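斯图比（Stukby）工坊通讯：黄架子这一头

2024年1月13日

大家好呀，又到我来占版面的时候了。上一期我在结尾随口提了一句“下回聊聊那排黄色的架子”，结果信箱里来的信比我写过的任何正经题目都多，有人问托盘哪来的，有人问为什么非得挑这么亮的黄，还有人（你知道我说的是你）写了整整两页，就为了反对我把小零件放在下层。那好，这一期就全给它，咱们慢慢聊。

先说颜色。我原来想要灰的，真的，灰的耐看，跟墙也配。是Sérgio Tavares一直劝我换黄的，他的理由特别简单：黑色的东西放在灰板子上，找起来眼睛累。我当时不服气，觉得他就是喜欢黄色（他的雨衣、饭盒、自行车挡泥板，全是黄的）。后来架子搬进来，黑托盘往上一摆，轮廓清清楚楚，站在门口都能看见哪一只歪了。行吧，这一局算他赢，我在这里白纸黑字认了，他可以把这一页剪下来贴冰箱上。

不过亮面的黄板子也有它烦人的地方。顶灯一开，上面一片一片地反光，尤其是靠里的那一头，有时候得侧一下身子才看得清。还有手印！指头上只要有一点油，摸过哪里就留在哪里。我现在的习惯是每天收工前拿一块微湿的布顺着长边擦一遍，再用干布跟一遍，要不了几分钟。千万别用百洁布的绿色那一面，我在一块边角料上试过，毛掉的地方再也亮不回来了，灯底下看特别明显。

架子是在Kerari订的，层板和支架分开算，连运费1,370元。我知道有人会说贵。我也比过好几家，便宜的不是没有，可是便宜的那几种层板前面都没有厚边。别小看那道边，下层放的全是小东西，胳膊肘一带就能往前跑，有一道厚一点的边在那里，心里踏实很多。装架子那天我和Sérgio从早上弄到天黑，中间还为了要不要再往左挪一点吵了一架，午饭都是分开吃的。最后照他的意思挪了，这次他倒没对，挪完门开不全，又挪了回来。

接着说托盘，这是来信里问得最多的。

上层我只放托盘，别的一概不让上去。黑色塑料的，浅浅的，圆角，四周有一圈凸起来的边，一头带个小缺口。有位读者说它像鞋垫的模子，我笑了半天，然后再也没法把它看成别的东西了。摆法就一条：排成一排，间隔留匀，带缺口的那头朝同一边。为什么要朝同一边呢？你闭着眼睛伸手去拿，手摸到的永远是同一个形状，拿起来就顺。刚开始我也嫌麻烦，随手一放，哪头朝哪儿算哪儿，结果每次拿起来都得在手里转半圈。转半圈没什么，一下午转个几十次，手腕就有话要说了。

间隔也值得多说一句。我试过挨着摆，想着能多放几只嘛，结果抓一只带歪两只。后来改成留出手指能伸下去的空，从两边都能下手，整排看着也舒服。怎么才算匀？我最早用尺子量，量得很认真，坚持了三天。现在就是人往架子头上一站，顺着长边看过去，哪一只不对劲一眼就看出来了，用指头推一推就好。

放托盘的时候，我喜欢把手掌放平，四个指头一起轻轻压一下，让它贴住板面，感觉稳了再松手。用指尖捏着边放也可以，只是容易一头先落，“嗒”的一声，然后它自己滑开一小截。板子太光滑了，这是亮面的另一笔账。
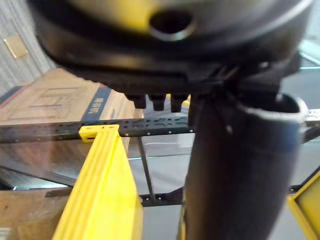
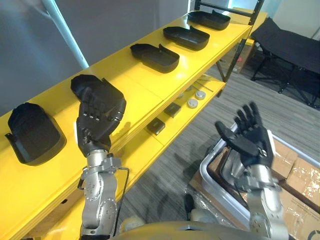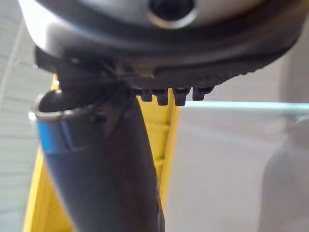
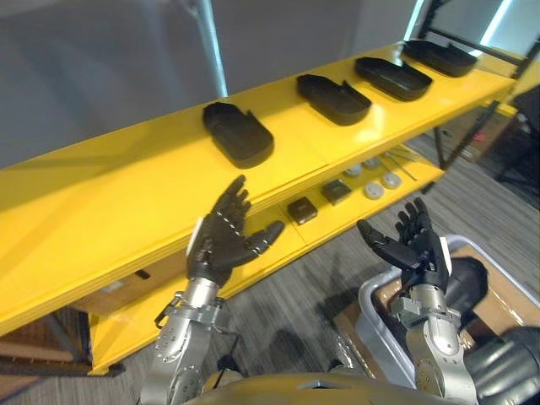

第二张和第四张能看到上层的黑托盘，下层的小零件在第四张。

好，现在来说下层，也就是两页长信的主题。

写信的朋友认为小零件应该放上层，伸手就到，大件放下层。道理我懂，很多书上也是这么教的。可是我们这里进进出出拿得最多的就是托盘，小黑方盒、灰白色的圆饼、那几根细金属杆，一天也碰不了几回。常用的占好位置，不常用的往下走，我觉得这个账算得过来。至于弯腰，我一天弯几次腰，就当是锻炼了（Sérgio说我这话应该打印出来，等我六十岁的时候再念给我听）。

我承认下层现在有点散。方盒子在一头，圆饼在另一头，金属杆挨着圆饼并排躺着，谈不上什么章法，属于“我知道在哪儿，你别动”的那种整齐。圆饼最让我头疼，又矮又圆，碰一下就换了地方，今天两只靠在一起，明天就各奔东西。我试过几种办法，写在这里给大家参考，有更好的请务必来信。

一开始用的是薄海绵垫，按圆饼的大小挖洞，一个洞放一只。看着特别专业，客人来了我都要多介绍两句。问题是海绵掉渣，细细的黑末子落在黄板子上，像撒了胡椒，我擦了一个礼拜就投降了，海绵现在垫在我家花盆底下。

然后换成防滑网垫，就是铺抽屉的那种，从Mahmoudi五金店剪的，8元一段，老板还多送了我一截。防滑是真防滑，不掉渣，脏了冲一冲就行，缺点是边角会翘，金属杆往上一滚，正好卡在翘起来的地方。我用了一阵子，后来洗完晾着，晾着晾着就忘了铺回去。

眼下我最看好的是浅边的小盘子，跟上层的托盘一个思路，小一号，圆饼归圆饼，杆归杆。尺寸还在挑，太深了手指抠不出来，太浅了又等于没有。谁家有用剩的，不管什么颜色，先借我试试！黄的就算了，放上去我怕找不着。

金属杆倒是好办，并排放，别摞。摞起来好看归好看，抽下面那根的时候上面几根一定滚，滚到架子后头去，你就得趴在地上打手电。别问我怎么知道的。

说到架子后头，再补充一下支架。层板底下是黑色的金属架，带斜撑，很扎实，不过斜撑和地面之间那个三角形的空地儿特别会攒灰。普通拖把进不去，扫帚勉强能拨两下。我去年7月买了一把细长的除尘刷，柄长70厘米，头能弯，原本是刷暖气片用的，伸进去一勾，出来一大团，解压得很。现在谁心情不好谁就去刷架子底下，已经成了这里的一条不成文的规矩。

另外还有打孔的黑色横条，就是一排一排小圆孔加长圆孔的那种，好多人来了都喜欢摸一摸。打孔条的好处不用我多讲，想挂就挂，想挪就挪，不用钻。我自己的几条心得：

挂之前先拿在手里比一比，想好高低再扣，不然来来回回地试，扣子容易松。
重的东西尽量靠近支点，别往中间吊。
孔里也会进灰，用旧牙刷蘸一点点水刷，再拿吹尘的皮球吹一吹，比用布捅快得多。
换下来的扣件马上收进盒子里，搁在台面上的那些，我一个都没再见过。

贴标签这件事我得交代一下进展，毕竟上上期夸过海口。我们用Flumix打的标签，一共打了35张，兴冲冲贴了一上午，第二天早上发现有几张卷了边。亮面板子上有一层看不见的油膜（多半是我的手印），贴之前一定要擦干净，等它干透，再贴，再用指甲背从中间往两边刮。重贴以后到今天还好好的。字号也换大了，头一批的字小得可怜，我得把脸凑到跟前才能读，Sérgio在旁边直接掏出了手机放大镜。

标签上写什么，我们也改过。最早写得很全，名称、日期、谁放的、放了多少，密密麻麻的，后来发现根本没人往下看第二行。现在就写名称，一行，完了。剩下的记在本子里，本子挂在门后面的钉子上，有兴趣的自己翻。对了，借走笔的那位，请把笔还回来，绳子都剪断了也太过分了吧。

还有读者问，家里没有这么长的地方，能不能照着弄一个小的。当然能！厨房、阳台、储物间都行，一块颜色跟东西反差大的板子，几只一样的浅托盘，摆成一排，朝一个方向，这就有七八分像了。我妈上个月就在她的窗台上弄了一个，放种子和小铲子，用的是白板子配深绿的盘子，比我们这儿好看，我有点嫉妒。唯一的提醒是托盘最好一次买够，同一款过半年再去买，往往就差那么一点点，颜色差一点，圆角差一点，摆在一起你会天天看它不顺眼。

也有人担心架子摆成斜的会不会显得乱。我觉得不用怕，关键看走路的那条线顺不顺。你端着东西从门口进来，几步能走到，转不转身，会不会撞到角，拿个空纸箱走两趟就清楚了。我们就是这么试的，纸箱子上还画了个笑脸，试完舍不得扔，现在里面装的是擦架子的布。

下一期想写擦布。对，就是擦布，你们先别笑，棉的、超细纤维的、旧T恤剪的，我手边攒了一大摞，早就想一块一块比了。家里有什么祖传的抹布心得，照老样子发到信箱里，写长一点没关系，两页也行，只要别再骂我的下层。

最后，有人在水池边上落了一副灰手套，左手的大拇指补过，补得挺漂亮的，我放在门口的挂钩上了，路过的时候拿走。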